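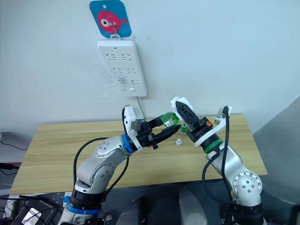 Fri 27 September. Glue day, second attempt. The hide glue that Bronisława swore by in May has gone the way of all her enthusiasms, so I mixed a fresh batch of wheat paste instead and left it to stand while I cut the spine linings. Recipe as before, except that the Gimier flour has run out and I used supermarket plain, which makes a paste the colour of old socks but sticks well enough. I wanted a black for the new cloth and had been trying to describe it to Leokadia over the phone for a week. The fingers of that gripper have it, ridges and all, and the blue of the ring at the wrist is near enough what she wants for the endbands. I have told her so. She asked whether it came in linen.

Main job is still the Prirnik ledgers. Volume 2 came apart at the third section as soon as I lifted the old lining, so it is now a pile of folded paper with opinions. Sewing holes torn along the fold in most of the outer leaves. Mended with thin tissue, pressed between blotters, changed the blotters at lunch and again at four. Two of the repairs cockled. I redid one and have decided the other has character.

Sewing: three tapes, linen thread, waxed. The swell at the spine is more than I like. Ksawery would use a thinner thread and then complain that it snapped, so I stayed with the thick one and knocked it down with the hammer after every few sections. Must remember to knock down the kettle stitches too. I didn't, and now the head is fatter than the tail.
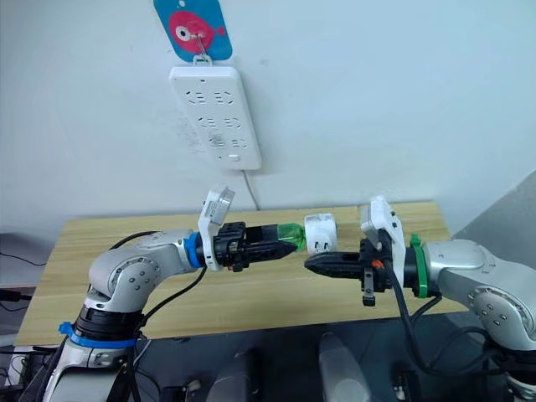 Zdzisław Bednarek

Boards. Cut from the 2 mm greyboard and left under weight overnight. Grain runs head to tail on all of them this time, because I drew arrows on every piece before going anywhere near the cutter. Last time one board went in sideways and the finished book opened itself slowly on the shelf, like a clam. Teresa still has it on her desk.

Paste tests on offcuts of the Avotiņš cloth. Thick paste, brushed once: lifts at the turn-ins. Thin paste, brushed twice with a ten minute wait between: holds, but comes through as a grey bloom if you so much as look at it. Half paste, half PVA: best so far, flat by the afternoon, no bloom, slides about just long enough to get the corner right. Going with that for the covers, and with plain paste for the endpapers so that whoever has to undo all this after me can do so without swearing.

Endpapers. Leokadia wants marbled. I have up to 200 sheets of plain cream and no marbled, so we shall see who weakens first.

Volume 1 has 448 pages according to the pencil note inside the cover. Whoever pencilled it also spelled "ledger" with one g too many, so I am treating both facts with caution.

To do Monday:
Round the spine of volume 2 before the glue gets too hard
Line with mull, then brown paper
Ask Teresa for the bone folder back (the good one)
More blotters
Wash the paste brush. Properly. It smells of bread and regret

Trelteletti want a price for the whole set by the end of the week, which was today.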